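Wednesday, November 13, 2024

Up too late again. Phone said 40 per cent at half past ten and it's been on the charger since tea, so something is wrong with either the phone or the cable or me. Swapped cables. Same. Swapped plugs. Crept up to 43 and then sat there. Put it in the drawer so I'd stop looking at it.

The new router came, the Drinow one. Box much bigger than it needed to be. Set up was meant to take five minutes and wanted an app, the app wanted an account, the account wanted a code sent to the email I can't get into without wifi. Did it on mobile data in the end, standing by the back window where there's a bar and a half. Then it renamed the network by itself and everything in the house fell off it — printer, radio, the telly, the heating thing. Spent the evening typing the password into all of them one by one. The printer still won't have it.

Speed upstairs is better though. Ran the test twice. Downstairs no different at all, which is where I sit.
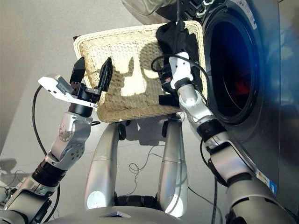
Must decide about the Skonbridge contract before it rolls over in February. They put the price up again and the letter calls it an "adjustment". Oline are cheaper by a bit but want a new line put in and somebody at home all day for it, and last time I stayed in all day they came at ten past six. Looked at the coverage map. We are in the pale bit. The washing machine is the worst spot in the house for signal, always has been, a front loader full of metal and the wall behind it, and a call drops the second you bend down with the basket, so if the Oline man says it'll reach every room I shall walk him over there with his own phone and make him ring somebody. Could try one of those little repeater boxes first. Zariņš had them in the window, 40 for the pair, but the reviews are all either five stars or furious.

Backed up the photos finally. 2539 of them, and I'd swear half are screenshots of parking tickets and recipes. Copied them to the old drive, which made its clicking noise but got there. Then it said 869 couldn't be copied becuase the names were too long. Who named them?? The phone did. Renamed a handful by hand, lost the will, will look for a program that does it in one go.

Also deleted three apps I don't remember getting. One was a spirit level. Put the spirit level back.

To do tomorow — ring Skonbridge and ask for the leaving price, get them to say it out loud. Printer. Write the new wifi password down somewhere that isn't the phone. Find the reciept for the phone, I think it's in the tin, see if the battery's still under guarantee.

Just checked the drawer. 41.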